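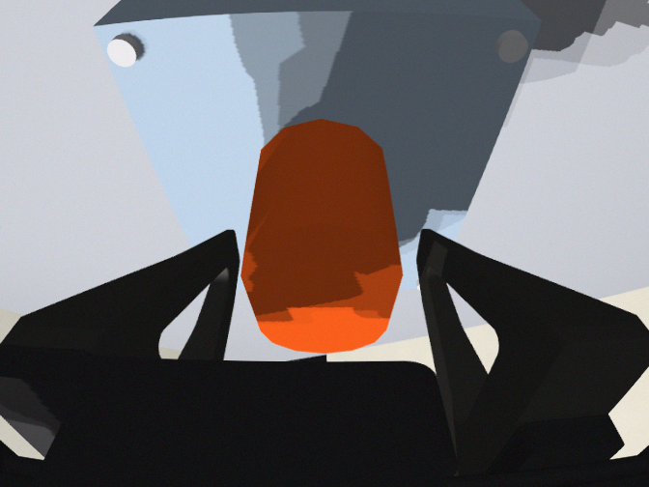
How We Finally Built an Emergency Fund

Posted May 13, 2020 by Juniper Okafor

When Cengiz and I moved in together we had $363 in savings between us. It was in my old account at the credit union in Dimmont, and I only knew the number because a statement had been forwarded to the new apartment. We both had jobs. We paid the rent on time. If you had asked us we would have said we were doing fine.

Then the car needed a starter, and the starter went on a credit card, and the card took us most of a winter to pay off. I don't remember the exact interest. I do remember being annoyed every month when I saw the line for it on the bill. That was the year we decided to put money aside for things like this.

The first plan was to save whatever was left at the end of the month. We tried it for half a year. Some months there was a little left and some months there wasn't, and when there was, we usually found something to do with it before it got moved. So we switched to moving it first. The amount we picked was $60 every payday, out of my check, on the same morning the check came in. Cengiz covered a bit more of the groceries to even it out.

Sixty dollars was not a careful calculation. I wrote down what we spent in March, took out the bills, and looked at what we spent on takeout and things we had forgotten buying. It seemed like an amount we could lose without having to talk about it every week.
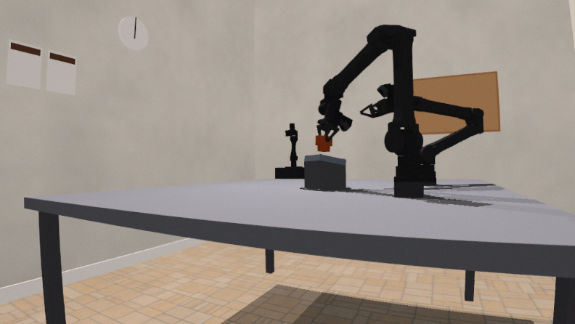

Two black robot arms on a gray table, one of them holding a small block.

The target was $4000. My friend Anoma Nanayakkara does bookkeeping for a few small businesses, and she told me to add up only what we would have to pay if one of us lost a job: rent, power, phone, insurance, plain groceries, gas. No restaurants and no gifts. Once we did that, $4000 came out as two months with a little left over. She would have liked us to aim for more. We said we would think about a bigger number after we got to this one.

A few things we worked out along the way, in no special order.

We keep the money at a different bank from the one we use for everything else. Moving it back takes a couple of days, and that has stopped me more than once. The interest is very low right now and I have quit checking it.

We wrote down what counts as an emergency. The list has the car, a doctor or dentist, a job, a broken appliance we can't do without, and travel for a family illness. Cengiz wanted to add the cat, and the cat was added. Tires are not on it. We argued about tires for a while, but everybody who owns a car knows they will need tires, so those come out of a separate car envelope now.

If we take money out, we don't try to put it all back the next month. We did that once, after a dental bill, and ended up using the card for groceries. Now the $60 just keeps going in and the balance recovers when it recovers.

Tax refunds are split. Half goes to the fund and half goes wherever we want. When I tried to save the whole refund I was in a bad mood about it until summer.

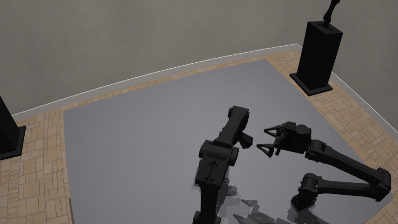 A pair of black arms on a gray mat, with a border of tan and brown tile.

The smallest thing we have used it for was a $79 visit from a man who came to look at the washing machine. He cleared the drain hose and left. I felt silly transferring such a small amount, and Cengiz said we should just pay it out of checking, but checking was low that week and the washer was on the list. So I moved it. It was a very dull experience compared with the starter.

We reached the target last fall. It took longer than I had figured, mostly on account of the dentist. My plan after that was to stop and put the $60 toward a trip, and we did stop for a few months. Then Cengiz's hours were cut this spring. We haven't needed to touch the fund yet because mine have stayed the same, but I started the transfers again in the meantime, at a smaller amount, and the trip is off anyway.

Zerrin Dursun wrote to me after my last post asking whether she should save or pay down her card first. I can only say what we did, and that was to get a small amount in the bank, then pay off the card, then go back to saving. Her card may have a worse rate than ours did, so she should look at that before copying us.

Next time I will write up the car envelope, including the tires.

Filed under: Money at Home, Saving

Contact | © 2020 Juniper Okafor | Back to top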